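6:40 a.m. Kitchen scale recalibrated with the 2,000 g reference weight. It read two grams high, as it did in December. Offset noted on the inside of the cupboard door and applied to everything below.

Loaf 2 of the Demero flour series. Same recipe as loaf 1, with the water raised. Total dough weight after mixing 1,063 g, corrected. The Demero flour takes up water slowly. At ten minutes the dough was still ragged and stuck to the bowl. At forty minutes, after one fold, it held a shape and released from a wet hand. Prenitik flour at the same hydration reached that point before the first fold, so the rest period will be extended for the remaining loaves in the series.

Starter fed last night with the Markinen rye, equal weights of flour and water. It had doubled by the time I came down and showed a slight dome, no collapse at the center. Smell sharp but clean. Used all but a spoonful, fed the spoonful, put the jar back on the shelf over the boiler pipe. The shelf is warmer than I would like. The lid was tight and should have been loose. Loosened it.

Bulk rise started 7:25. Folds at half-hour intervals, four in all. The third was late due to a phone call and the dough had slackened at the edges, but it tightened again when turned. Moved the bowl away from the window after the second fold. The thermometer on the sill swings too much when the sun comes over the roofs, and the reading at the back of the counter is steadier.

Pasted in on the blank half of the page:

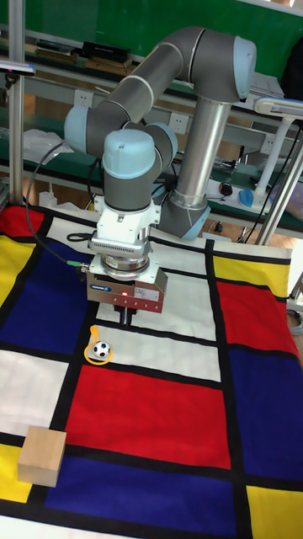 Both with the light blue joint caps and the grid mat.
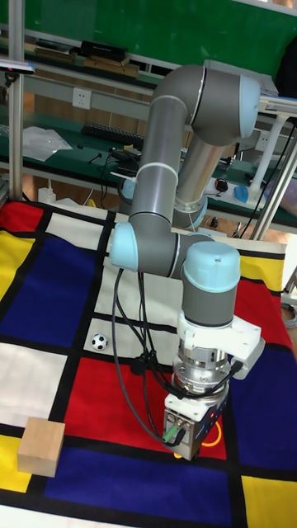 Butkienė wrote back at noon about loaf 1, saying that the tight band along the base was underproofing and had little to do with the flour, and that I should give the shaped dough another hour before blaming the mill. The oven stone might also be going in too cold, the message went on, and a stone that thick wants a full hour after the oven light goes out. It asked for a cut photo of loaf 2 once it had cooled completely, no sooner.

I had been preheating for thirty-five minutes. Changed to the full hour. The extra proofing I also accepted, which means two variables moved at once and loaf 2 can no longer be compared properly with loaf 1. Marked it as such in the table.

Shaped 12:50. Seam closed well except at one end, pinched and left. Into the basket with rice flour, cloth over. Poke test at 3:15: dent filled slowly and not completely. Baked with the lid on for the first twenty-five minutes, then lid off until the crust was dark brown. The score opened along most of its length and stalled near the badly closed end.

Cooling on the rack at 4:30. Base sounds hollow when tapped. Not cut yet. Slight smell of scorched rice flour, so less of it in the basket next time.

To buy: rice flour, parchment, a second thermometer. Starter to be fed again at 9 p.m. with the last of the Markinen bag.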